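wk 7 – load paths, tables and other things that stand on legs

carried over from Monday. we lost twenty minutes to the projector so the second half is squashed. read the bits marked * before section

**recap**

- dead load = the thing itself. live load = whatever you put on it, people included
- every load has to get to the floor. trace it with a finger if you have to
- load path for a plain table: top → apron → leg → foot → floor
- no apron? then the joint between leg and top does all the work. usually where it fails

**bending ***

Top acts as a beam (a plate really, but we do it as a beam until after the break). Load in the middle, top sags, lower face stretches, upper face squeezes. Somewhere between the two is a layer that does neither – neutral axis.

Depth matters far more than width. Double the width, stiffness doubles. Double the depth, eight times. Write that down, it was on the last two midterms and half the room got it backwards.

Span is the other big one. Same load at midspan, double the span, sag goes up eight times. So a long thin top is asking for trouble twice over.

**worked problem (Brusberg bench)**

Simple support both ends, point load P = 892 N at midspan.

- reactions: 446 N each end, by symmetry
- max moment = PL/4
- L = 3 m, so M = 892 × 3 / 4 = 669 N·m
- shear is constant on each side of the load, 446 N, flips sign at the middle

Units!! Three people gave me N/m last time. Moment is force times distance, not force over distance.

Now move the load to 1 m from the left end. Left reaction goes up to 594.7, right drops to 297.3. Moment under the load = 594.7 N·m. Lower than before. Check it by taking moments about the right support, dont just trust me.

**racking**

Push a table sideways at the top edge. Legs stay the same length, corners stop being square, whole thing leans into a parallelogram. Vertical strength tells you nothing about this. A table can hold a piano and still wobble when you write on it.

Fixes –

- diagonal brace (cheap, ugly, works)
- stiff corners, i.e. deep apron or a welded joint
- a solid panel on one side
- slanted legs. helps in the direction of the slant, much less in the other

Most of the Temari reading is on the last one. Skip the history chapter, start at the diagrams. Song covers the same ground with more algebra, if you like algebra.

**tipping ***

Draw lines on the floor between the feet. That shape is the support polygon. Combined center of gravity has to fall inside it or over you go.

Legs set in from the edge look nice, shrink the polygon. Load on an overhanging corner then has a lever arm outside the feet. Take moments about the line joining the two nearest feet: weight of table × its distance in, against load × its distance out. Whichever is bigger wins.

Three legs never rock but the polygon is a triangle, so it tips easier. Four legs rock on a bad floor. Pick one.

**quick numbers to try**

Table weighs 222 N, center of gravity 0.4 m inside the tipping line. Load sits 0.2 m outside it. How heavy before it goes? (222 × 0.4 / 0.2 = 444 N. An adult perched on the edge is well past that.)

**for next time**

- Fliltico sheet, odd problems only, problem 7 is optional
- sketch the load path for one table you eat or work at. Arrows please, and label the reactions
- find one joint in it you would not trust and say why
- bring a ruler, we are measuring deflecton by hand

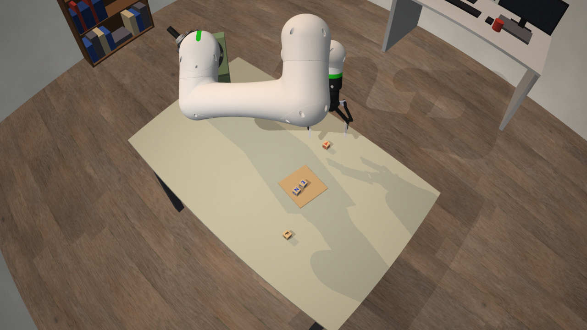
Wenjie Zhong asks whether the tipping line still runs foot to foot when the legs splay out past the top, and if so, whether a load placed straight down on the edge can ever tip it. Yes to the first. For the second, work out which side of the line the load lands on, then bring it to section.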